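2025-11-09

部品の仕分けをしている作業場で、金属の箱を空にして掃除した。8月にやろうと思ってそのままになっていたので、忘れないうちに手順と気づいたことを書いておく。

箱は灰色の板金で、側面が斜めになっていて底に向かって狭くなる形。物が自然に真ん中へ寄るので、仕分けには使いやすい。そのかわり隅に細かいものがたまる。紐の切れ端、紙くず、袋の口を留めるやつ。普段は上のほうから取るだけなので、底が見えることはあまりない。

中身はまず棚の下のコンテナに移した。コンテナは同じ大きさのものが2つあって、片方に「まだ使う」、もう片方に「わからない」を入れる。捨てるものはその場で袋へ。「わからない」のほうが先にいっぱいになった。前に住んでいた部屋を片付けたときも同じだったので、たぶん性格だと思う。

残ったのは、箱に戻して置き場所を考えることにした細々したものだけ。

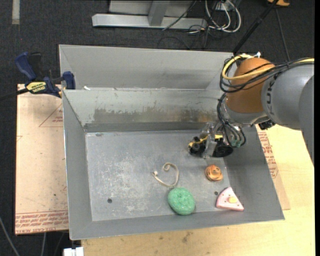

底は擦り傷だらけで、奥の斜面の下のほうは茶色っぽく変色している。少し錆もあるようだ。最初は汚れだと思って中性洗剤を含ませた布で拭いたが、色はほとんど変わらなかった。物が擦れて表面が傷んだところは、拭いても戻らない。目の細かいスポンジも試してみたものの、傷が増えそうだったので5分でやめた。

錆取り剤は持っていたけれど、今回は使っていない。布やゴムのものも入れる箱なので、薬剤が残ると困る。乾いた布で水気を取って、薄く油を引くかどうかは保留。油を引くと今度は埃がつくし、紐の類はすぐ汚れる。

Csenge Bakosさんに相談したら、「底にゴムのシートを敷けばいいんじゃない」と言われた。彼女の職場では引き出しに全部敷いているそうだ。Treloarの店で見てきたところ、切って使える薄手のシートが329円だった。安いので1枚買ったが、斜面まで覆うとずれてくる気がする。まず平らなところだけに敷いて、様子を見るつもりでいる。

迷っているのが紐。ベージュの細い紐が何本も出てきて、端を結んであるものもあれば、切りっぱなしのものもある。荷物をまとめるのにちょうどいい長さだと思って取っておくのに、使うときには結局新しいのを切っている。今回は腕の長さに足りないものを捨てて、残りは8の字に巻いてひとつの袋に入れた。ほどけにくいし、袋の外から量も見える。これは続けられそう。

拭き掃除で意外に時間がかかったのは、箱の縁だった。奥の壁の途中に細い段があって、そこに小さなごみが載る。上から見てもあまり目立たず、布だと押し込むだけになる。古い歯ブラシで端から掃き出すのがいちばん早かった。

次にやること。

- シートを底の寸法に合わせて切る
- 「わからない」のコンテナを半分に減らす
- 歯ブラシを箱の近くに掛けておく

コンテナのほうは年内に終わればいいと思っている。シートを敷いてみてどうだったかは、また書く。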